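# Comparing Two Grippers on the Drawer Task in Simulation

Ascombe Robotics Teaching Laboratory
Revised Feb 26, 2020

This guide explains how to compare two grippers on the same simulated arm. It is intended for staff and students who have completed the introductory session and can start the simulator without help. The procedure uses the Pornia kitchen model and the wrist camera view.

## Before you begin

Reserve a workstation through Isla Kinnear. Confirm that both gripper files, Usberg and MacBrayne, are present in your project folder and that each one loads without a warning. Files copied from the June release must be converted first, as the older joint names are no longer accepted.

Set the random seed to 878 for both grippers. Runs made with different seeds may not be entered in the comparison record.

## Procedure

1. Load the kitchen model and attach the Usberg gripper.
2. Set the closing force to 70 percent of the maximum. Do not change it between grippers.
3. Switch the display to the wrist camera.
4. Move the arm to the start position and wait until the joint readings are steady.

At the start position, check the view before issuing any command. The bar handle on the lower drawer front should be visible along most of its length, including the post at its right end. A fingertip should also be in view. If the handle is hidden, raise the wrist in small steps and save the new position under your own initials. 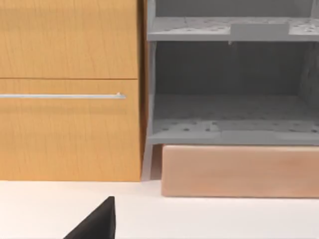

The start position must then be left alone for the remainder of the comparison. Operators are often tempted to adjust it when the second gripper is attached, particularly if its fingers differ in length. Such an adjustment changes the approach path, and the results can no longer be set side by side. Enter the difference in finger length in the tool offset field instead.

5. Run the approach command and stop when the fingers are on either side of the handle.
6. Close the gripper and record the contact reading for each finger.
7. Pull in a straight line away from the cabinet at the default speed.
8. Save the log, reset the model, and repeat steps 4 through 7 until the run sheet is complete.
9. Attach the MacBrayne gripper and carry out the same sequence.

## Reading the logs

Compare the contact readings first. A large difference between the two fingers usually means that the gripper closed off center. Next, review the pull. Slipping along the handle appears in the log as a sideways movement of the contact point.

A run in which a finger touches the neighboring shelving unit is to be marked as a collision, even if the drawer opens. Collisions are kept in the record and reported separately.

## Submitting results

Send both logs and the run sheet to Innes Paterson. Questions concerning the camera settings should be directed to Rory Urquhart. Requests to add a third gripper to the approved list require a completed model file and the signature of a supervisor.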